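Small thread about sorting electronic parts, because I promised it to Raffaele Cocco in May and then I forgot. It is for people who have one tray, a few yellow bins and too many wires.

**1/** My rule is simple: everything comes to the steel tray first, on white paper. From the tray it goes to a bin. Nothing goes directly from a bag to a bin, also when I am sure what it is.

**2/** Four kinds of thing make most of my trouble: round boards, bundles of wire with plugs, single short wires, and small solenoids.

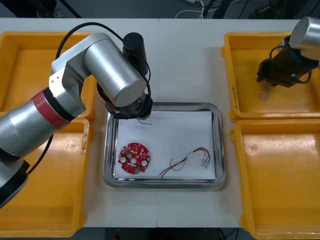
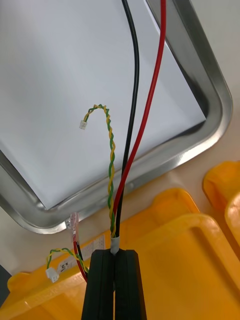
Wires and solenoids, closer:

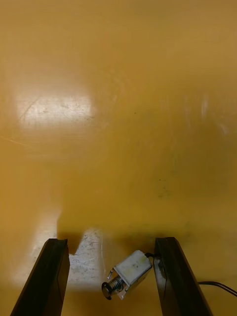
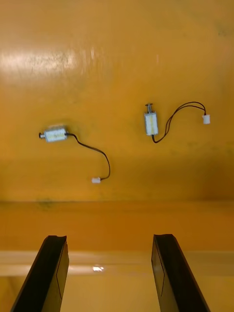 **3/** The paper in the tray. I change it when it becomes dirty or has a fold. Thin dark wires are easy to lose on polished steel, the eye goes always to the reflections. On white paper I find them at once. Cheap printer paper is good enough.

**4/** Red boards go to a bin alone, without wires. I learned this after I pulled one small part off a board with a plug that was hooked behind it. It was the last board of that type, and Geerts had none in stock for 5 weeks.

**5/** Wire bundles: hold them near the tape if there is tape, never by the plug. The plug is not a handle! The little metal contacts inside move back and later you search for a fault in the wrong place for a whole evening.

**6/** If a bundle has a twisted pair, leave it twisted. I know it looks tidy when all wires lie parallel, but somebody twisted them for a purpose and you will not do it again so evenly.

**7/** Solenoids. They look like nothing, a small metal body with a plunger, but they make the biggest mess of all because of the leads. Two in the same bin will make a knot before lunch. I put each one down with its lead in a wide curve, then fold the lead once and close it with a paper strip.

**8/** Please no rubber bands on the leads. After one summer in a warm cupboard the rubber becomes sticky and stays on the insulation. Annunziata Benedetti gave me a box of 742 paper strips from her old office and I am still using them.

**9/** I press each plunger once with the finger before it goes in the bin. If it moves freely, good. If it feels rough, it goes in a separate envelope with the word "rough" on it. I don't repair them on the same day, otherwise the sorting never finishes.

**10/** Labels: I write on the short side of the bin, in pencil on masking tape. Pencil is not nice to look at, but it stays readable and I can change it. For the stock list I use Clolten, the free version. It has a limit of 251 lines and I am very near to it, so the screws will have to stay on paper.

**11/** Question from Raffaele: why bins with no lids? I tried lids for one winter. I put things on top of the lids, and then I did not open the bins any more. Open bins get some dust, it is true - I cover them with a cloth in the night.

**12/** Also he asked how long it takes. For a mixed box from Stostex, one afternoon with a pause for coffee. The second half is always slower than the first, as the easy pieces are already gone and what is left is mostly knots.

**13/** When I stop in the middle, I leave the tray as it is and write on the corner of the paper which bin I was filling. Before, I trusted my memory, and one time I mixed two types of wire which have the same colours but a different plug.

**14/** If somebody knows a good method for very short wires, please write to me. They are too short to fold and they slip out from the paper strips. For the moment I keep them in an old mint tin, and I am not happy with it.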